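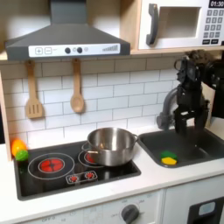
Toy microwave, display at 01:30.

Bench notebook, December 10, 2020

Prerkemach issue three, second attempt at the reprint. The first attempt is in the recycling, apart from the one cover pinned over the sink as a warning to others.

State of play this morning: files from the publisher are complete except for the inside back cover, which has been "coming tonight" for long enough that I've stopped asking which night. Paper is in. The Javitz off-white, 622 shade, both reams of it acclimatised on the shelf by the door. Blue drum cleaned, red drum cleaned by whoever cleaned it last, so not cleaned. Did it again. Most of an hour gone and my left cuff is now part of the print run.

The job is a run of 200, 18 pages of story plus covers and the letters page. Black, blue, red. The original printing was done on something a good deal better than what we have, and the artist drew for it. Every night scene has a flat blue over a mechanical dot with fine black hatching on top, and the whole comic takes place at night. It's a superhero story, so of course it does. Our heroine spends pages three to seven on a roof in the rain, brooding, and each raindrop is a hairline knocked out of two colours.

Line art first. Rescanned the roof pages from the original boards at 800 dpi, bitmap, threshold set by eye on the cape folds. Last time I used the scans we were sent, which had been saved by someone as colour pictures and had a soft grey fur round every line. Our machine sees grey fur and thinks "dots". That's where the hatching went to porridge, especially the big villain entrance on page nine, where he looked as if he'd been rubbed with a carpet.

With the new scans the capes hold. The small hatching under the chin holds if I leave the density one notch down from middle. Two notches down and the solids go mottled. Middle, and the chin fills in and she grows a beard. I've written "ONE DOWN" on tape and stuck it to the machine, over the previous piece of tape, which said "MIDDLE ALWAYS" in my own handwriting.

Things to do again on the roof pages: page five, panel two still has a hair on it from the glass. It runs from her shoulder to the water tower and reads as a grappling line. I was tempted to leave it in as it improves the staging.
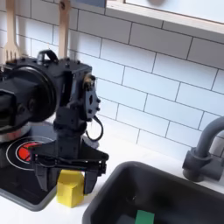 Written up at the print bench by the person who has to run the job

Lettering. The comic was lettered by hand up to page twelve and then in Kalogeropoulos from page thirteen on, presumably when the deadline came into view. The join has always shown. The hand lettering has a bit of bounce and sits low in the balloons. Kalogeropoulos sits bang in the centre like a parking ticket. The publisher wants it left alone "for history". Fine by me, history is less work.

What can't be left alone is the weight. Hand letters were done with a fairly fat nib and print heavy. The font prints thin on the Javitz paper, the small size in the caption boxes above all, and on the first attempt the whispering on page fifteen couldn't be read at all, which I suppose is one way to letter whispering. I've thickened it very slightly by putting a hairline stroke on the outlines. Tested three widths. The thinnest did nothing, the fattest closed up every A and R, and the one in between is what we're using. Saved as lettering_middle, then lettering_middle_final, then I took hold of myself and deleted the second one.

The two versions of the letter I: hand pages use the barred I only for the pronoun, as God and every lettering manual intended. The font pages use it everywhere. "WHAT IS THIS PLACE" looks like a row of fence posts. Publisher says leave it. I've written that I asked.

Sound effects are a separate worry. The big KRRAK across the spread on pages ten and eleven crosses the fold, and it goes straight down the leg of the first R. If the fold drifts even a little it reads KPRAK on one side and nothing on the other. Collated a dummy with the folding jig set hard against the stop and it came out clean, then came out clean again, so I'll do all of that sheet in one sitting and not let anyone chat to me.

Registration. Blue first, black last, and red in between when it's dry enough. On the first attempt I did black before red, on the theory that black was the hardest and best got out of the way. The red rollers then picked up the black and laid it down again as a faint second villain a few inches below the first. Somebody suggested selling those as variant covers. They may yet be needed.

Drift seems worst when the stack is low. Top up the tray when it's half gone and it stays within a hair all the way through. Let it run down and the blue starts climbing towards the head of the page, until the moon is standing in the title box. Noted on the job sheet, with an arrow.

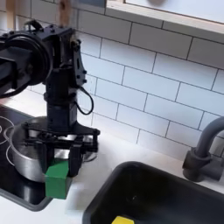
Destgate, July

Copying this in from the loose sheet stuck in the back of the old book, before it falls out for good. It's from the issue two reprint and explains a few things I'd forgotten I knew.

"Red too orange. Asked for the darker one, got told they're the same. They are not the same, held both up to the old cover at the window. Heroine's gloves want to be pillar box, look like satsumas. Went ahead, as the fair was that weekend. Sold fine. One reader asked whether the gloves meant she'd been replaced by her double from the other city. Told him to wait for issue three."

So the orange gloves are now canon, or at least a letter about them is printed on the letters page of issue three, with a reply from the writer claiming it was all planned. This puts me in the odd position of having to match a mistake. The publisher wants the gloves properly red in the main story and orange in the one flashback panel on page fourteen. We don't have orange. We have red, and we have red at fewer dots.

Ran a strip of tints for it. Full red is near enough pillar box on the off-white paper. Halfway down it goes pink, which tells a different story about the gloves altogether. Somewhere above halfway there's a patch which could pass for orange if it sits next to enough blue, and page fourteen has nothing but blue. Used that. From arm's length it's a satsuma. Up close it's a pink glove with measles, but comics readers know about dots and will forgive them.

The other thing on the loose sheet was a line saying "staple from the OUTSIDE, you fool", underlined. I've no memory of what I did before that and would like to keep it that way.

Staples. Issue two had the cheap ones and they've rusted on the file copy already, two little brown tears down the spine. Switched to the coated ones. They cost a bit more and the long-arm stapler dislikes them, chewing one every so often and spitting it at the collating table. Eyes down when that happens. Extra covers allowed for, and I've told the publisher the run will be 200 good ones and a small pile of ones with character.

Trim. The blade was changed after the poster job and it goes through a finished copy without dragging the corners. The issue has panels that bleed off on every right-hand page, and the artist left next to nothing to bleed with. I've stretched the rain out by hand on four pages, copying what was there. Nobody will thank me for those raindrops but I was quite proud of the ones near the gutter.

Page sixteen needs a decision. The last panel has the villain unmasked, and the face falls right at the edge where the trim bites. Taking the usual amount off loses an ear. The ear has a scar on it, and readers of issue one will know what the scar means, and it's the whole point of the reveal. I've shifted the page inwards and will live with a thin white strip showing at the fold. Wrote to the publisher about the ear. Got back a thumbs up, from which I learn nothing.
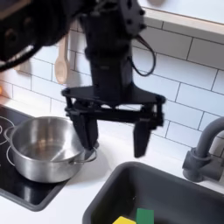
Does the black need to be spread under the blue on the night pages, or can we leave a plain overprint?

Leave it as a plain overprint. The black is dense enough to hide the edge of the blue, and spreading it fattened the rain lines when we tried it on page four.

That was asked from the other bench this afternoon, and I'm putting it down so it needn't be asked again on issue four, when I'll be the one asking.

Where it stands at closing: blue run on all the roof pages, racked and drying. Red to go on next, starting with fourteen so that if the glove goes wrong it does so early. Spread on ten and eleven kept apart in its own tray with a note on it. Cover proof approved, barring the price, which is still the old price in the old typeface inside a starburst that says "STILL ONLY". I've asked if it is.

Inside back cover not here yet. If it hasn't turned up by the time the red is dry, it gets the advert for back issues from the issue two files, glove and all.

Need: coated staples, lint-free cloths, more tape for the machine. Red drum is low but should last if nobody does posters.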